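**Stulodstead Equipment Planning, 1/5**
The Stulodstead equipment office has opened its June budget round for two-arm handling cells. Shoe handling is the first task under review.
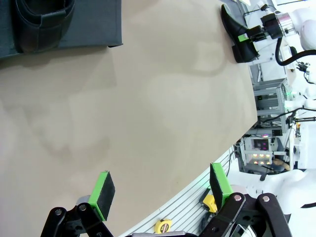
Which parts should be budgeted as consumables? Fingertip pads and cables. The draft plan sets aside 48 spare pads for the first year.

**2/5**
Quotes have been received from Gruvari and Dervishi. Both include two arms, grippers and installation. Only Gruvari includes operator training.

**3/5**
Floor space remains the main constraint. Each site must confirm 143 square feet of clear area before an order is placed. Black shoes, as used at this table, will remain the standard test item for both bids.

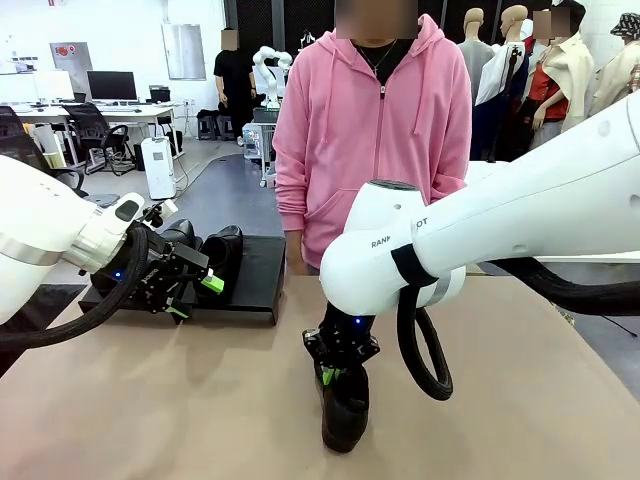
## 4/5: Service terms

Zestex has offered a maintenance contract at $500 per month for each cell. Travel is billed separately.

**5/5**
Departments should send their requests to the equipment office by the end of June. Late requests will move to the next round.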